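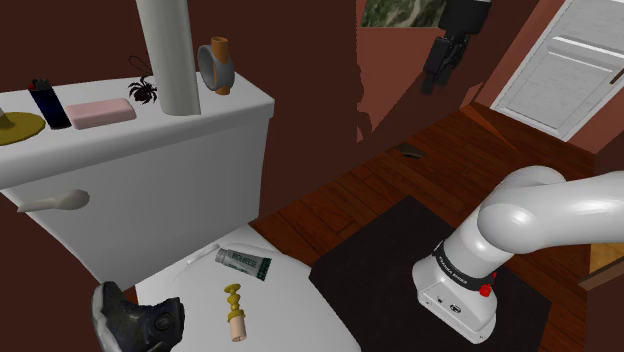 The miracle tank gadget: a thread

Home & Money > Household Bills
Posted in March by Muthoni Nyaga
Last updated: March, 9:40 p.m.

My building got flyers under the doors for a thing called the Trilard. You drop it in your toilet tank and it "intelligently balances your flush." It costs $70. I have questions, and I have a free evening.

First question: balances it against what?

The flyer says a household can save "up to 3,211 gallons a year." I love a number like that. Not 3,000, not 3,200. Somebody wants me to picture a lab coat and a clipboard.

And "up to" is doing all the lifting. I could run up to a marathon tomorrow morning.

So I wrote to the company and asked what toilet they tested it in. How old, how big a tank, how many people using it. Those seem like the only things that matter. If you start with an old toilet that uses a ton of water, almost anything you do to it looks heroic.

They wrote back fast, I'll give them that. The reply thanked me for my interest in saving the planet and gave me a discount code.

Asked again. Got a PDF this time. The PDF is the flyer with a different background.

For anyone who hasn't had the lid off a toilet tank lately: it's a simple machine. Water comes in through a fill valve, and a float tells the valve when to stop. You push the handle, a flapper lifts, the water drops into the bowl, the flapper falls shut, and the whole thing fills up again. (Yours may have a tower and a seal instead of a flapper. Same idea.)

The Trilard, going by the drawing on the box, is a sealed plastic pouch with a hook. It takes up space. Less water in the tank, less water per flush. My grandmother did this with a jar of pebbles and never once used the word intelligent.

I'm not against the jar, by the way. On a big old tank, putting something heavy and sealed in a corner where it can't touch the moving parts will cut the water per flush. My complaint is the $70 and the adjective.

On a newer low-flow toilet I'd leave it alone. The bowl was designed around a certain amount of water. Take some of that away and you may end up flushing twice, and now your clever pouch has cost you water as well as money.

Also please don't use a brick. Bricks crumble. The grit gets under the flapper and then you have a leak, and the leak will eat whatever you saved.

Leaks are the part the flyer skips completely, and I think I know why. You can't sell a pouch to fix one.

A flapper that doesn't seal lets water slide into the bowl all day and all night. Often you can't hear it. You get the bill and blame the kids, or the dishwasher, or the city.

The test is food coloring. A few drops in the tank, don't flush, leave it alone for a while, come back. If there's color in the bowl, the tank is leaking. That's the entire diagnostic.

I did mine while I was arguing with the company. Blue bowl! I've been living over a leak for who knows how long while feeling superior to a flyer.

Before you can do any of this you have to get the lid off, and I suspect that's why so few people do. The top of a toilet tank is the only flat surface in a lot of small bathrooms. Soap, a lighter, a little dish, a toy spider for some reason. You'd have to clear the decks just to look inside, so you look some other year.

Clear the decks. Put the lid down flat on a towel, somewhere you won't step on it. They chip and crack, and a matching lid for an old toilet is a miserable thing to shop for.

My replacement flapper was $7 at the hardware store. It took me longer to find the shutoff valve than to put the flapper on.

If you're doing it yourself: close the shutoff, flush to empty the tank, unhook the old flapper from the two little pegs, unclip the chain. Take the old one to the store with you. There's more than one size and they all look right from a distance.

Chain length matters more than I expected. Mine was too long the first time and got caught under the new flapper, so I had replaced a slow leak with a faster one. Leave a little slack and trim the tail.

People are asking about the other ones, so okay.

The Pakov is a tablet. Drop it in and it's supposed to "condition your seals." Condition them how? The box shows a drop of water giving a thumbs up. I'm wary of anything that sits and dissolves in the tank, as some cleaning tablets are hard on rubber, and rubber is exactly what you're trying to keep alive. I can't tell you what the Pakov does to rubber. I also couldn't find anyone at the company who would.

The Illard is a leak alarm. It sits on the floor behind the toilet and beeps if it gets wet. This one at least does a real thing. But it tells you about water on the floor, and the leak I've been talking about never reaches the floor. It goes straight down the drain. Buy it if you're worried about your downstairs neighbor's ceiling. It won't do a thing for your water bill.

Someone in the replies says their cousin put in a Trilard and the bill dropped "like a rock." I believe the bill dropped. I'd want to know whether the cousin also jiggled the flapper while their hand was in there, whether a kid left for college, and whether it was lawn season in the month they're comparing against.

That's my trouble with most savings stories. The gadget goes in the same week the person starts paying attention, and then the gadget gets the credit for everything.

If you want a fair test, compare the same month a year apart with the same people in the house. Or do what Lertchai Pongsiri downstairs did: he wrote down the meter before bed, ran nothing overnight, and looked again in the morning. It had moved. He had a leak and a pretty good idea how bad. Cost him a pencil.

(He has his own meter. A lot of apartments don't, so check before you go hunting in the basement with a flashlight.)

Which brings me to renters. If water is included in your rent, the Trilard saves your landlord money. The flyer went under every door in a building where water is included. Think about who should be paying for the pouch.

You should still report a running toilet. Put it in writing, say when you noticed it, and mention that you did the food coloring test. In my experience "my toilet makes a noise" gets filed somewhere dark. "The tank is leaking into the bowl" gets a visit.

A couple of you sent me the Kamolrat blog post with the rave review. I read it. Nice writing, nice photos of a very clean bathroom. There's a line at the bottom saying the product was supplied free and the links pay a commission. That doesn't make the review false. It does mean I'd like to see a meter reading in there somewhere, and there isn't one. There's a paragraph about how calm the new flush sounds.

Someone who says he works for Trilard has joined us. Welcome. He says the savings figure is "based on typical usage models." Great, we're getting somewhere. Typical for whom, and can I see the model?

He says it's proprietary.

It's a toilet.

Okay, he's being polite about it, so I'll be fair. He says there's a money-back offer. I checked the fine print. You have to send it back in its original packaging, unopened. I asked how I'd find out it doesn't work without opening it. Waiting to hear.

Replying to the person who called me cheap: yes. I'm also right about the chain length.

Replying to the person with a toilet that fills by itself in the middle of the night for a few seconds and then stops: that's often the flapper. The tank loses a little at a time, the float drops, the valve tops it up. Try the food coloring before you call anyone or buy anything.

If the bowl stays clear and it's still running, look at the overflow tube, the open pipe standing up in the middle of the tank. If water is spilling into the top of it, the float is set too high or the fill valve is worn out. There's usually a screw or a clip to bring the float down. Try that first. A new fill valve isn't hard, but it's more of an afternoon than a flapper is.

And if the shutoff behind the toilet is crusty and won't turn, stop. Don't put your weight on it. An old valve that snaps off in your hand is a different kind of thread, and you'll be posting it with wet socks. That one's worth paying a plumber for.

Late addition, since a few of you asked: I checked my own toilet again after the new flapper. Drops in the tank, made dinner, came back. Bowl was clear. I'll post my bill when it comes, same month last year next to it. If it hasn't budged I'll tell you that too.

The Trilard guy says they're updating the PDF. I asked him to put the tank size in. He liked the post and hasn't answered.

Muting this for the night. Someone please tell my landlord I fixed his toilet and he owes me $7.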